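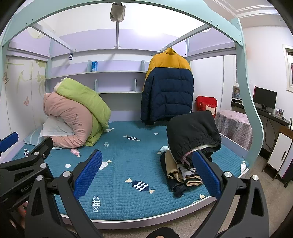 Ticket: 401(k) deferral file rejected, Prurkisura plan
Product: Navus payroll upload
Opened by: Arif Yusof, Prerham
Status: Resolved

6th February, first note
Uploaded the deferral file for all 200 participants and Navus took 189 of them. The rest came back with "Entity code missing." The match amounts on the accepted rows look great, by the way, so the new formula is working!

Second note
Tried the file again with the entity column moved to the front. Same result. Then I sorted the rejects by hire date and found something fun: every one of them came over from Saliba when the two payrolls merged. They still carry the old 3-digit code, and Navus wants the new one with the leading zero. My spreadsheet was eating the zero every time I saved (sneaky!). 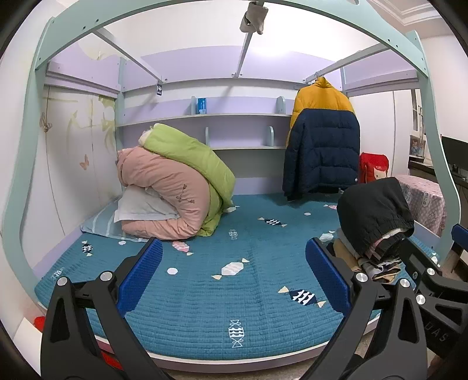 Lower bunk with candy-print mattress cover

Third note
Set the column to text, saved, uploaded just the rejects. All in! Loved seeing that green bar. Vesting dates carried over too, which I was nervous about, and I checked them against the Saliba records line by line.

Reply from Navus support
Nice find, Arif. We've added a warning for short entity codes, due in the March release. Error 13 in your log is the same problem, so you can ignore it.

Fourth note
Perfect, thank you! Closing this one. I'll use the text format template for the Prurkisura bonus run as well.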